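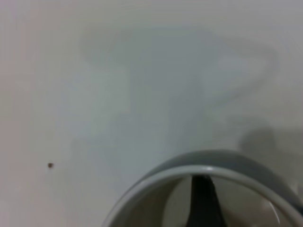
図5-1 手首カメラの映像。右下に灰色の容器、その開口部に黒い指。淡い影は取っ手のついた器の形に見える。

ロボット実習II 講義ノート 第5回
手で教える、遠くから教える(教示データの取り方)
担当:Mudassar Yousafzai

前回の宿題で「ロボットに容器をつかませる手順を文章で書け」と出したところ、ほぼ全員が「容器をつかむ」と書いてきた。正しい。正しいが、それで動くならこの科目は要らない。今回は、文章にできない部分を実演で渡す方法を扱う。

1. 二つの教え方

(a) 直接教示
アームを重力補償モードにして、人が手で持って動かす。関節角がそのまま記録されるので、人の腕とロボットの腕の対応を考えなくてよい。初心者でもその日のうちに軌道が取れる。難点は、教えている人の手や袖がカメラに映ること。学習した方策が「袖が見えたら下降する」と覚えた例を、私は一度ならず見ている。本番に袖はない。

(b) 遠隔操作
手元のリーダーアームかコントローラーで、離れたロボットを動かす。人は画面に入らず、記録される観測が実行時に近い。そのかわり力の感覚が薄く、最初の一時間はみんな机を押す。実習室ではBellamyというリーダーアームを使う。記録ソフトはGotik。保存ボタンと破棄ボタンが隣り合っている理由は、開発元に聞いてほしい。

本実習では(b)を主とし、(a)は初期姿勢の登録に使う。

2. 手首カメラに何が映るか

図5-1をもう一度見てほしい。つかむ対象の容器は右下で切れていて、全体の形はわからない。わかるのは、外側の太い灰色の壁、内側の細く明るい縁、そして指が開口部の内側にあることだ。縁をはさむ把持で知りたいのは、縁と指の相対位置である。容器の全身像は固定カメラに任せればよい。

一方で、画面の上の方をかなり占めているのは影である。人間はこれを見て、取っ手のある器のような影だと思い、それきり忘れる。方策は忘れない。影も画素であり、実演のたびに同じところに同じ影が落ちれば、立派な手がかりとして使われる。左の方にある小さな茶色の点も同様で、汚れか何かは知らないが、全エピソードに映っていれば「座標の基準点」に昇格しうる。ある年のFraser Urquhart君の班は、机を拭いたら成功率が落ちた。報告書の考察は「清掃の影響」という一行だった。減点した。

対策は次のとおり。
・エピソードごとに容器の位置と向きを変える。「少し変えた」と言う人の少しは、たいてい変わっていない。
・照明の向きを途中で変える。ブラインドの開閉でもよい。
・机の面は、拭いた状態と拭かない状態の両方を混ぜる。

3. 良い実演とは

上手な操作と、教材として良い操作は別である。Callum MacBrayne君は昨年いちばん操作が速かったが、縁の手前で毎回違う小技を使うので、学習させると方策がその平均をとり、どの小技でもない動きで容器を押し倒した。つまらない動作を、同じ方針で、落ち着いて繰り返す人のデータがよく効く。派手さを競いたい人はGotikの再生機能で存分に自分を鑑賞し、そのあと破棄ボタンを押すこと。

縁への把持では、次の順序で操作する。
(1) 容器の上方で一度止まる。
(2) 手首カメラで縁の弧を確認する。
(3) 片方の指を開口部の内側へ、もう片方を外側へ下ろす。
(4) 下げきってから閉じる。下げながら閉じると指先が縁に乗る。
(5) 閉じたら一拍おいて持ち上げる。

止まる時間が長すぎると、今度は「止まる」ことを熱心に学習する。お茶を飲むなら記録を切ってから。

4. 失敗した実演の扱い

落とした、倒した、非常停止を押した。これらは破棄せず、失敗の印をつけて別に保存する。つかみそこねてからやり直し、最後に成功したものは成功として残してよい。回復の動きは貴重で、わざと演じるとすぐばれる。

配布データTemtonには1150エピソードが入っている。成否のラベルはMagnus Lennox君が目視でつけた。成否が曖昧なものには「たぶん」というラベルがあり、仕様書には載っていない。読み込み時に落ちるので、各自で処理すること。

5. 今週の課題

(1) 2人一組で、遠隔操作による把持を8エピソード記録する。操作者は途中で交代する。
(2) 手首カメラの映像だけを見て、把持の可否を判断できる時点を各エピソードで一つ選び、根拠を書く。「なんとなく」は根拠に数えない。
(3) 映像に含まれる、課題と無関係な手がかりを挙げ、それを崩す記録手順を提案する。

提出締切は2020年9月3日。提出先は共有フォルダーのSerard。ファイル名に「最終」「最終2」「本当の最終」を含むものは、いちばん古いものを採点する。

実習機の予約はKeir Lamontまで。リーダーアームの関節から音がする場合も同氏へ。自分で分解しないこと。

次回:行動模倣の学習と、なぜ訓練誤差が小さいのに動かないのか。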